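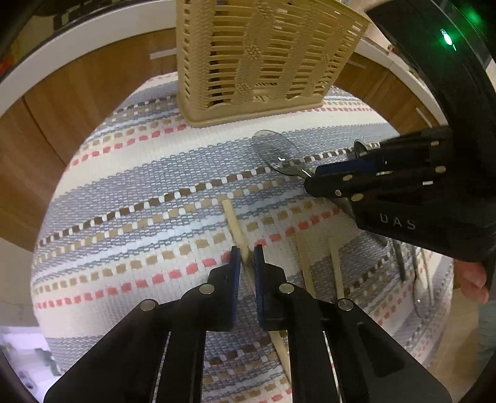 ## Dining room check, Trovville guest house, 2026-04-20

- [x] Striped tablecloth: does not reach the floor, no trip risk.
- [x] Smoke alarm: tested, loud enough in the hallway also.
- [ ] Heater: cord is worn near the plug. Please do not use until it is changed.
- [x] Exit door: opens fully, 700 mm clear.
- [ ] Extinguisher: tag is from January, the colour of the gauge is hard to read. Check again in 10 days.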